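Search this site
Enter keywords
Go

An afternoon at the Zulel open day

Posted in February, by the editor of the Stornirley small business page

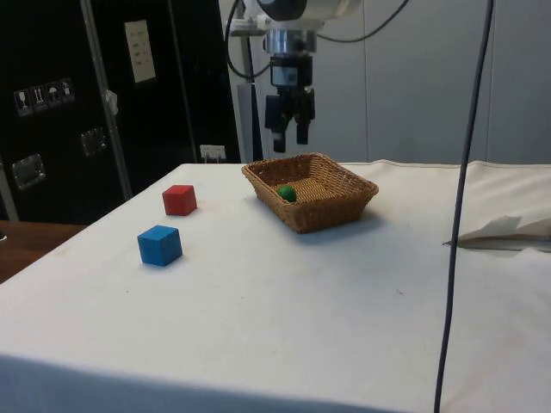 The sorting table at Zulel: green ball in the basket, red and blue cubes still on the cloth.

I went because a flyer came through the door of our shop promising that I would "meet my next co-worker." I have had co-workers who called in sick and co-workers who ate other people's lunches, so I was willing to look at anything. Zulel has the long low building past the Stornirley bus garage, the one that used to sell carpets. Doors opened at one in the afternoon and there was already a line.

Parking is bad. They had put out a sign saying 200 spaces, but most of those belong to the garden center and a man in a yellow vest was sending people away from them. I left the car on the hill and walked down.

The first half hour was a talk. We sat on folding chairs and watched slides about labor shortages, with a chart that went up and had no numbers on the side of it. The speaker said that a small packing room could "free up" its staff for better work. I asked what the better work was. She said every business was different, and moved on to the next slide.

Then we were let through to the floor in groups of 17, which was too many for the space. If you stood at the back you saw mostly coats.

The part most people had come for was the arm, white and silver with a black two-finger gripper, working over a table with a white cloth on it. The job is to put small things into a wicker basket. Two wooden cubes, a red one and a blue one, and a small green ball. I will say that the arm is quieter than I expected, and that it moves nicely, slow and even, a bit like someone carrying a full cup. Children loved it. A boy next to me clapped when the ball went in, and I nearly did too.

But I pack boxes for a living and I kept looking at the table. Two cubes and a ball, set well apart, on a plain cloth, with nothing shiny and nothing soft. My packing bench has tissue paper on it, and tape, and candles that roll, and somebody's pen. I asked the young man running the demo what happens if the cubes are touching. He said it "usually copes." I asked if we could see that, and he said they were sticking to the set program for the open day because of the numbers coming through. Fair enough, but then what I have seen is the set program.

I also asked about speed. He told me they don't quote a speed for this setup as it's a teaching task. I timed one ball with my watch out of habit and then lost my place when somebody's stroller ran over my foot, so I have no figure to give you.

Next door was Plasby, which is the software. You get a screen where you are meant to show the arm what you want, and it keeps a record of each try. The screen on the day said 149 tries saved. I wanted to know how many of those had gone well, and was told that would be in the full report, which you can ask for by email. I have asked. Nothing yet – I will add a note if it arrives.

Akpalu had the far corner with leasing terms. The starter plan is 500 a month before training and before the table, and the minimum is two years. They were friendly, and to their credit they answered straight when I asked who comes out if it stops working in the December rush. It is a phone line, weekdays only. December for us is mostly evenings and weekends.

Coffee was free and decent. The cookies had gone by two.

I talked to a woman in line for the coffee who runs a seed business and was more hopeful than me. She has one kind of packet, all the same size, thousands of them, and she thought an arm might suit her in a few years. She may well be right. If all your goods are the same shape and you have the room, go and see it, and take something of your own in your pocket and ask them to try it. I wish I had brought a candle.

They are planning another open day in the summer. Park on the hill, wear flat shoes, and try to get into the first group through.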